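Workshop notebook — felt and straw bench
March 2021, first working day of the month

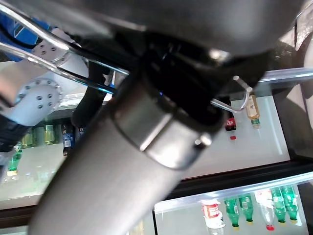

Carried on with the Flillden order today. They want 31 wide-brim felts in the dark green, same block as last year but with the brim taken down a little. Usha and I went through the blocks first thing. The old oval block has a split along the back that has opened up over the winter. It doesn't go deep yet, but it will print a line into the felt if the body is pulled down hard, and we pull hard on this shape. I filled it with shellac and wood dust and sanded it level. We'll see how long that holds. Babar thinks we should just have a new one cut by Tirnitz, but they quoted us into August last time we asked and I don't want to wait on them.

Felt bodies came in from Dumitrescu. Paula opened the box and laid them out by weight. Most are fine. A few are thin at the crown tip, thin enough to see light through if you hold them up to the window. She put those aside. They can go for the small children's cloches, where the tip gets cut and seamed anyway.

Stiffening

Tried two strengths of size on scrap felt. The weak mix dried soft and the brim dropped at the front after an hour on the stand. The stronger one held, but left a white bloom on the green, worst where the brush had gone over twice. Wiping with a damp cloth and steaming from the inside took off nearly all of it. Plan is to use the stronger mix on the inside only, one pass, and let it soak through overnight before blocking. Don't put it on the outside of dark colors at all. Brown can take it, gray mostly can, green and navy can't.

Note for Usha: the jar with the blue lid is the strong mix. The label has come off again. I wrote on the glass this time.

Blocking

Did four before lunch to get the feel back. Steam, pull, cord at the crown line, steam again, pull the brim, pin. My cord kept slipping on the second one, and when it came off the block the crown line was higher on the left than on the right. Re-steamed and pulled it again and it came level. I had waxed the cord too much. Wiped it down with a rag and had no more trouble.

Brim pins: go in at the front, back, left and right before filling in between. I went around in a circle on the first hat, out of habit from the straw work, and ended up with a fold at the back that would not steam out. That one is now a small brim.

Drying times are longer than I had in the book. The back room is still cold in the mornings, and the felts that were blocked late yesterday were damp under the cord when I checked them. Leave them until the afternoon at least. Gangadharan wants to bring the fan heater in. I'd sooner leave it alone, as the one time we did that the brims dried faster on the heater side and pulled.

Straw

Gangadharan is on the boaters for Preltstead, the rowing club lot. Braid is good this year, even in width and a nice pale color. He starts the tip by hand and then goes to the machine once the button is big enough to turn. He has been overlapping the braid by a third of its width. I think it could be a touch less on the crown sides, but the finished sample is stiff and flat and the club liked it, so leave it as it is.

The machine skipped stitches all through the second boater. Changed the needle, no difference. Changed the thread, no difference. Babar took the plate off and found a wad of straw dust packed under it, hard as a biscuit. Cleaned it out and it ran properly. Add this to the Friday jobs — plate off, brush out, drop of oil.

Sizing of the straw was done with gelatin as before. 105 grams to the bucket, soaked cold first and then warmed. Don't let it boil. It boiled on me once and the whole batch stayed tacky. The flat iron goes on over a cotton cloth, never straight onto the braid, and the brim edge gets pressed last.

Ribbon

We have 39 meters of the striped grosgrain left. Each boater takes just under one with the bow, so there is enough for the club and a bit over. The plain black is running low. Balakrishnan is going to ask whether the supplier will split a roll, as we have no use for a full 900 meter one and nowhere to keep it.

Paula asked why the bow sits on the left. It's how the pattern card has it, and how I was taught. She would like to try a few of the women's ones with it at the back. Fine by me on the samples, but the club hats stay on the left.

Ribbon needs to be curved with the iron before it goes on a felt with a sloping crown. On a boater the sides are straight and it can go on as it comes. Stitch at the bottom edge only, small stitch outside, long stitch inside.

Left over for tomorrow

Block six more greens, size the next lot tonight before leaving.
Check the filled split on the oval block after the third hat.
Sweatbands: cut the leather ones, sizes on the Flillden sheet. Two of the sizes are written over and I can't tell if it's a 57 or a 59. Babar to call them.
Move the thin bodies off the cutting table, they're in Paula's way.
Find the small brim cutter. It was on the shelf by the steamer last week.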